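How We Built a Gripper That You Hold in Your Hand

In our shared workshop in Buckley there is a long table, and on this table we make robot parts. Our project has the name Savano. It is a gripper, and a gripper is the hand of a robot. But ours has no robot yet! You hold it and you close it yourself.

Why would anybody make a robot hand and then carry it? Think about how you learned to tie your shoes. Probably a grown-up showed you slowly, and you watched. A robot can learn in a similar way. We pick things up with the gripper, and a small camera on it records what happens. Later a computer studies these recordings, so that one day a robot arm may do the same job alone.

What is inside?

A gripper has two jaws. The jaws are the parts which touch the thing, like your thumb and your finger. Behind the jaws there are arms called linkages. A linkage is a stiff bar that can turn at its ends. When you join several of them together, one small movement of your hand makes both jaws come together at the same time.

Where a bar turns, it rubs. You can feel rubbing if you press your palms together and move them fast -- they get warm. In a machine, too much rubbing makes the parts wear out. For this reason we put small rings, called bushings, in the holes. Our first gripper had none, and after 80 squeezes it was already wobbly.

Try it at home

You need 5 strips of thick card and some paper fasteners, the kind with two legs. Ask an adult to make the holes. Lay two strips in a cross and join them in the middle, like scissors. Then add the other strips one by one and look how the movement travels from one end to the other. Please keep your fingers away from the crossing places, they can pinch.

Hard things and soft things

A wooden block is easy to hold, for it keeps its shape. A food pouch is much more difficult. It bends, it folds, and its shiny skin can slip. With such a thing it often helps to use two grippers, one on each side, just as you use two hands to hold a big bag of crisps.

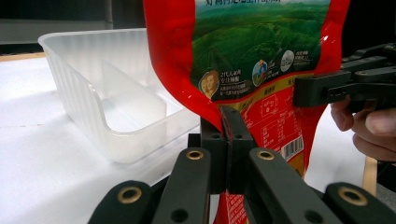 Soft things also teach us to be patient. If you squeeze very hard, you may crush what is inside, and if you squeeze too little, it falls. Start gently, then close a bit more until it stays. In our next part we will make new jaw tips from rubber and test them on a sponge, a sock and a ripe banana.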